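I have now shared an office kitchen with other adults for 18 years and I have some findings. A thread.

1/ There is a sign above every office sink that says YOUR MOTHER DOESN'T WORK HERE. At my second job, her mother did work there. Folasade Garba's mom, accounts payable, third floor. She was the worst offender in the building. Soup bowls, mainly.

2/ A white table is a dare. Whoever orders the furniture has never met a person eating beets at speed between two calls. They have met a catalog.
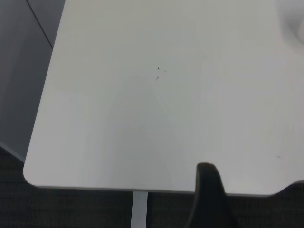

3/ The fridge. Every office fridge has a yogurt that predates the lease. You don't throw it out, because throwing it out means you touched it, and then you're Fridge Person, and Fridge Person is for life. I've seen people change departments.

4/ At Gradero we had a label system. Name, date, contents. Akihiko Tamura labeled his lunch "Akihiko, August, private." I think about that lunch a lot. I never found out what it was and I sat next to him for four years.

5/ Microwave fish is the famous crime but I'd like to put in a word for microwave popcorn. Fish is one person's bad decision. Popcorn makes 40 people hungry at 10:15 in the morning and then there's a meeting.

6/ The dishwasher has exactly one loader who knows what they're doing. It's a different person depending on who you ask.

7/ Cloths. No office buys a cloth. A cloth arrives. It gets used on the counter, then on a mug, then on something under the sink, then on the counter again, and at no point does anyone take it home and wash it. 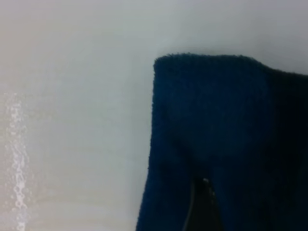 I once did take one home. Washed it, dried it, folded it, brought it back on the train in its own bag like it was a passport. My manager used it on his bike chain before nine o'clock.

8/ The coffee machine at Kaneko cost more than my car and could make 18 drinks. It had one button that worked. We all drank a thing called Lulness, which was hot and beige, and some of us got to like it. I've tried to order it since.

9/ If you get an all-staff email with the subject line "Kitchen :)" please know that the smile is not a smile.

10/ My record is an all-staff kitchen email that went out to 400 people about a single spoon. Somebody replied all with "which spoon." Somebody else replied all with a photo of the wrong spoon.

11/ It was my spoon. I still have it. It's in my desk.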